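Interior Stylist (Small Furniture), Grirkano
Full time, permanent
Reports to: Guilan Xue, Head of Product Presentation

Grirkano supplies occasional tables, lamps and small decorative goods to independent shops and letting agents. The range stands at 277 lines, of which 40 are replaced each year. The post holder will prepare room settings and surface arrangements for the printed catalogue, the trade website and the Mostix showroom.

The post sits in a team of five and replaces one held until August by Boyang Zou, who has moved to purchasing.

Main duties

Plan and dress settings to a written brief from the product team. Keep a record of each arrangement, with item codes and positions, so that it can be rebuilt at a later date. Check finished pages against the stock list before release. Book items in and out of the props store and report breakages on the same day. Visit the Tang warehouse once a month to inspect new lines.

Much of the work concerns side tables and pedestal tables, where the area to be dressed is small. Applicants should be able to combine pieces of differing height and finish, such as a taper candle in a gold-yellow holder, a potted plant and a hand sculpture on a round white top, and to keep the outline of the table legible.

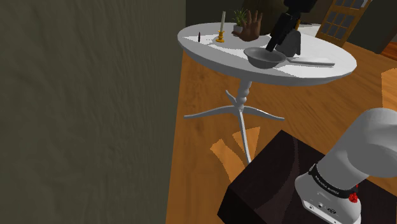 Requirements

Three years' paid work in styling, display or set dressing. A working knowledge of furniture finishes and their care. Ability to read a dimensioned floor plan. Accurate written English. The post involves lifting and carrying, and a full driving licence is needed for the warehouse visits.

Experience of lighting for interiors is useful but not required. Training in the stock system, Grusturis, is given in the first month.

Hours and terms

Hours are 8.30 am to 4.30 pm with a half-hour unpaid break. Later finishes occur before catalogue deadlines and are taken back as time off. Probation is five months. Travel between sites is paid at the company mileage rate. Salary depends on experience and is confirmed at interview.

How to apply

Send a CV, a covering letter of one page and no more than five examples of past work to Meifang Jin in the personnel office. State your own part in each example where the work was shared. Links to social media accounts are not accepted in place of a portfolio.

Shortlisted applicants will be asked to dress one table from supplied stock in 40 minutes and to submit a written item list. Interviews are held by Guilan Xue and Senad Karagiannis at the Mostix showroom. Questions on the duties of the post may be put to Yichen Su before applying.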